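Acceptance Test 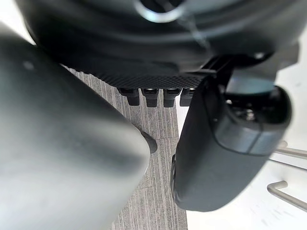

The Lodico, both fingers over the striped carpet.

Gridedard wanted a verdict on the Lodico kit by January. Nasrin Kiani had written 15 pages and not reached one.

"Grip force is within specification," she said. "Repeatability is within specification."

"Then pass it," said Ifeanyi Balogun.

She ran the cycle again. The fingers closed, held for three seconds and opened. After roughly 3,000 cycles the log showed one entry she could not explain: a hold of 45 seconds, with no command sent.

"Skosia will say it's a timing fault," he said.

"It may be."

She typed the number into the report — no comment beside it — and set the next cycle going. The fingers closed. She began to count.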